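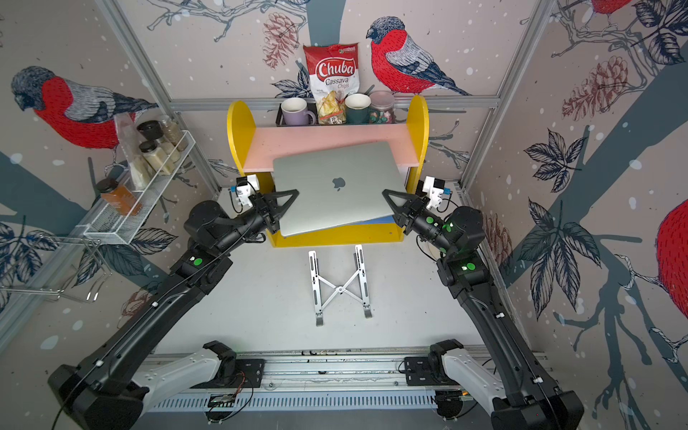

3.2 Storage of study items at home

The households in Plindesby were asked where schoolbooks, notebooks and any shared laptop were kept on a school night. Of the 118 households that received the form, 70 sent it back complete. The form was handed out in April, after the spring break, and covered weekdays only. Parents filled it in, with the child present where possible.

Most answers named a piece of furniture that had been bought for another purpose, usually toys. Low children's shelves were mentioned often, in bedrooms and also in kitchens and hallways. Families kept them after the toys were gone and gave the lower compartment to books (Figure 2). The upper surface had no fixed use. Parents wrote that it held mail, lunch boxes, chargers or clean laundry, depending on the day.

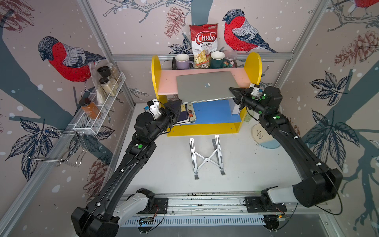
Vol. 16, p. 118

Figure 2. Yellow and pink children's shelf with books and notebooks stacked in the lower compartment.

Laptops were harder to place. A book left on the floor was treated as a minor matter, but a laptop left on the floor led to arguments in several homes, and parents tended to set a rule for it. The usual rule was that the laptop goes on top of something and stays closed. Families with two or more children in school had stricter rules than families with one, and were more likely to have written them down.

We also asked whether the child could reach the storage place without help. Here the Hakeo form, which we used in translation, caused some trouble. Its wording does not separate reaching an item from putting it back. Van Acker wall units, common in the newer apartments, scored well on the first and, from the written remarks, poorly on the second. We report the combined score and return to the problem in Section 5.

Reader comments

06/03/2018
Was desk height recorded? My own kids never use the shelf if the desk is in another room.

Reply: Not in this round. Room was recorded, see Table 2.

Would like to see the form itself. The link to the appendix goes to the wrong file.

Same here, link is broken.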